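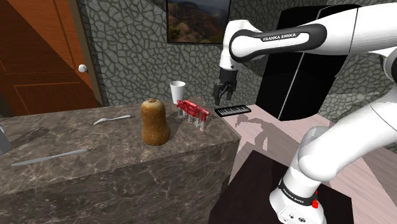

About Olmont Electronics Preservation

Olmont repairs, documents and preserves the electronics of older coin-operated machines, home computers and early industrial controllers. The company works for museums, private collectors, amusement operators and public institutions across Canada. Its workshop and offices are in one building, where all board repair, component testing and archiving is carried out.

The company has been in business for more than 20 years. It began as a monitor repair service for arcade operators and moved into board-level work as replacement parts became harder to obtain. Monitor repair is still offered, although it now makes up a small share of the work received.

Our purpose

Many machines built in the 1970s, 1980s and 1990s depend on parts that are no longer made. When a custom chip fails, or the contents of a memory chip fade, the machine may be lost unless a record of that part exists. Olmont was set up to keep such machines running and to keep good records of how they work. We treat the record as part of the repair. Every board that passes through the workshop is photographed on both sides, its revision and serial markings are noted, and the contents of its readable memory chips are checked against our archive before any soldering begins.

What we do

Board repair. Our technicians diagnose and repair logic boards, sound boards, power supplies and display drivers. Original parts are kept wherever they can be made reliable. Parts removed during a repair are bagged, labelled and returned to the owner unless we are asked to dispose of them.

Memory and logic archiving. We read and verify EPROMs, mask ROMs and unprotected programmable logic. Clients receive a copy of the files from their own boards, along with a short written report on the condition of each chip.

Battery damage treatment. Leaking backup batteries are among the most common causes of failure in boards of this age. Treatment includes neutralizing and cleaning the affected area, rebuilding damaged tracks and fitting a remote battery holder or a non-volatile memory replacement.

Collection surveys. Museums and larger collectors may request an on-site survey. Our staff record the condition of each machine and set out which repairs should be done first. A survey of 20 machines is normally completed in 2 days, with the written report to follow.

The Bellenska Archive

Bellenska is the name of our internal archive of schematics, service bulletins, parts lists and verified chip data. It was started as a set of paper binders and was later moved to a searchable database. Paper originals are kept in acid-free folders in a separate, climate-controlled room.

Researchers may ask to consult the archive in person or by correspondence. Material still under copyright is available for viewing only. Requests should state the board or system of interest and, where possible, the revision number printed on the board. The reading room is closed to visitors during July, when the yearly stock check and re-verification of stored data take place.

Uneo adapter boards

Uneo is our own line of small adapter boards. They allow commonly available memory chips to be fitted in place of obsolete types without cutting or drilling the original board. Each adapter is tested in the workshop before it is shipped, and printed fitting instructions are supplied in English and French. Schematics are provided on request to anyone who has purchased an adapter – we believe that owners should be able to service what they have bought.

Standards and care

All bench work is done at grounded stations by trained staff. Boards awaiting repair are stored in anti-static bags on numbered shelves and are insured while in our care. Written estimates are given before work begins, and no work beyond the estimate is done without the owner's approval. Repairs carry an 80-day warranty on parts and labour. Boards that cannot be repaired are returned with a report of the tests performed, and the assessment fee is the only charge.

Contacting us

Enquiries about repairs, surveys and archive access may be sent through the contact form on this site. Please do not ship boards before you have received a job number. Visits to the workshop are by appointment.

This page was last revised on Friday, May 10, 2024.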